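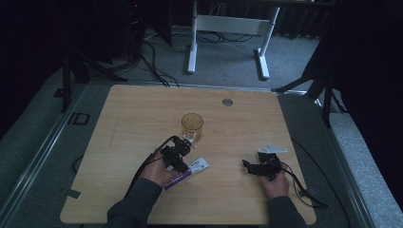

Drulldale Washstand Things is a collection of pictures and written notes on the small objects people keep near a bathroom sink: the cup, the tube, the brush, the comb, the soap, the little pot of something that somebody's aunt swears by. I started it because I wanted a plain, patient record of ordinary things that get picked up and put down every day of our lives and hardly ever get written about. A tube of toothpaste, for one, is a surprisingly hard thing to describe well. With the purple-ended one lying at a slant across the wood, near the amber glass, you have to decide whether you're going to talk about where the cap points, where the label is, or how the tube lies next to its neighbor, and two sensible people will decide differently. Most of this README is really about decisions like that, so please get comfortable.

What you get

The full set has 646 entries. An entry is one picture, one short note in plain English, and one line in the object list. The pictures are in the folder called pictures, the notes are in the folder called notes, and the object list is a single file, objects.csv, which opens in any spreadsheet program. A picture and its note share the same name apart from the ending, so if you've found one you've found the other.

There is also a smaller set, in the folder called starter, with 300 of those same entries copied out for people who want to look around before they download everything. Nothing in it is different or special. I simply picked the ones I'm fondest of, and that does mean it leans toward drinking glasses (I do love a colored glass!), so please don't treat it as a fair slice of the whole.

What the objects are

Drinking glasses and tumblers, clear and tinted. Toothpaste tubes, some full and fat and some rolled nearly to the end. Toothbrushes, combs, soap dishes, bars of soap, pump bottles, small jars, folded washcloths. I left out razors and medicines from the start, and I also leave out anything with a person's name written on it, however charming the handwriting.

Everything is shown on a tabletop or a shelf. I went back and forth for a long while about using real sinks, and in the end I found I got much better notes from people when the things had a bit of plain wood under them and some room to lie at odd angles.

How a note is written

Each note says what is there, where it is in relation to the nearest other thing, and how it is sitting. Standing, lying, leaning and folded cover nearly everything. We try to use the words you'd use if you were calling to someone in the next room, so it's "glass" and not "vessel," and "the cap end" and not "the distal portion" (yes, I received that one, and I've kept the email).

Colors gave us more trouble than anything else. Tinted glass is the worst of the lot. The same tumbler will come back as amber, orange, brown, honey and, once, "tea." After some friendly arguing we settled on amber for any see-through glass in the orange-brown family, and the original word is kept in the column called first_word in case you'd like to study the disagreement. I'd love it if somebody did.

For tubes, we give the label colors first and then the color of the end if it stands out. We do not copy out the brand, even when it can be read. We don't guess at how much paste is left unless the tube is plainly rolled up, and then the note says "rolled" and leaves it there.

If the writer wasn't sure of something, the note says so with "maybe." Please keep those maybes if you reuse the text! They were put there on purpose, and a note with the maybe taken out is a different note.

The columns in objects.csv

name: the shared name of the picture and its note
main_thing: the object the note begins with
other_things: anything else the note mentions, separated by semicolons
pose: standing, lying, leaning, folded or other
color: the agreed color word
first_word: the color word the writer used first
surface: wood, stone, cloth, tile or other
batch: Drinach, Fung or Lisier

About the batches

The entries come in 3 batches, named after the buildings where the tables were. The Drinach batch is the oldest and its notes are the chattiest. Fung has the most soap, for no reason beyond my having a lot of soap in September. Lisier is the tidiest, and if you're going to read only one batch from start to finish I'd suggest it, though you'll miss some good jokes in Drinach.

Things I know are wrong

In the Drinach batch, 20 notes say "cup" where our own rules say "glass." I've fixed the main_thing column but left the notes themselves alone, as they've already been quoted elsewhere and I didn't want two versions wandering about.

"Leaning" is used too freely for toothbrushes in Fung. A brush standing in a tumbler always leans a little, and we never did agree on where standing stops.

Left and right are always from the point of view of whoever is looking at the picture. One or two early notes may have it the other way, and I'd be grateful to hear about any you find.

Using it

You may use the pictures and notes for teaching, research or your own curiosity, and you may change them, so long as you say where they came from and mention it if you've rewritten the notes. A simple line like "Washstand Things, Drulldale, collected by Glória Salgado" is plenty. If you add objects of your own, please put them in a new batch with a new name.

Corrections are very welcome, and so are arguments about the word amber. Give the entry name and the sentence you'd change, and I'll answer as soon as I can.

Glória Salgado
Last updated October 17, 2025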